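Chapter 6
Sharing a Kitchen

When people move in together, the kitchen is often the first room they argue over. In this chapter you will look at how households divide space, chores and food costs, and how those habits differ from town to town.

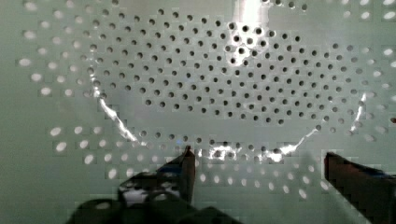
We begin in Drokutbridge, where over 200 households kept a kitchen diary in March. Most shared one sink and one fridge among six people or fewer. Each wrote down who cooked, who washed up and who paid for the groceries.

Washing up caused more disagreement than cooking. In many homes the person who cooked was excused from the dishes, but this rule was rarely written down.
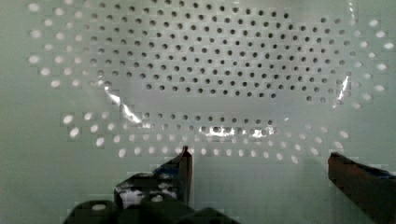 The second case study is Nundano, a farming town where meals are larger and eaten earlier. Neighbours there often cook for one another during harvest. As you read, note which jobs are paid and which are done as a favour.

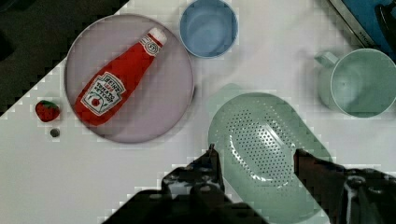

Figure 6.1 Toy ketchup bottle on a plate.

Key terms: household, chore, shared cost, favour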